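Skillemora Hygiene Packs
Progress report to the Graltari fund, March
Prepared by Rahel Thaler

Where we are
The plan we sent you promised 2,037 packs by the end of the second quarter. We have sent out 1,047. That sounds like half, and on paper it is, but I would not read much into it. The first few hundred went to two shelters that had asked for them before the grant began, and the easy addresses are now used up. Another 436 packs are promised to places that have yet to confirm a delivery day.

Kiri Paewai is more hopeful than I am and thinks the summer orders will close the gap. Her forecast is attached. It assumes that every shelter that took packs once will take them again in the same number, and I have seen nothing yet that supports this.

Sorting and packing
Most of the staff hours still go into the sorting table. Razors, toothbrushes and toothpaste get laid out together and then have to be separated into the baskets before a pack can be made up. We moved to colored baskets in the winter on the advice of Volside, who told us color would cut mistakes. Maybe it has. We never recorded mistakes before the change, so I can't give you a before and after, and I'd be wary of anyone who offers one.
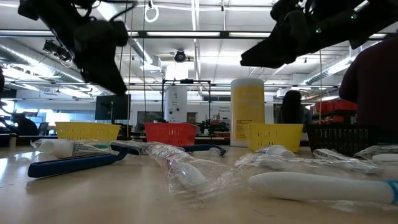 Problems we have not solved
1. Wrapping. The clear plastic takes up more room than the goods do. It slides, it sticks to itself, and a wrapped toothbrush is easy to miss under a loose sheet of it. We asked Pfister for a quote on paper sleeves. They came back with a price but no sample, and I don't want to order on a price alone.
2. Razors. Two shelters have asked us to leave them out. The budget has them in every pack, so we need your say on whether the money can move to toothpaste.
3. Feedback. We put a reply card in each of 90 packs. The cards that came back were kind and told us very little – mostly thanks, with one request for a bigger tube.

Money
Spending is under plan, though only because the packs are behind. Please don't take it as a saving. The storage bill went up in March and will stay up.

What we ask of you
An answer on the razors before the next order goes in, and your agreement to hold the target at 2,037 but move the date to the end of the third quarter. Kiri would keep the old date. I would not sign my name to it.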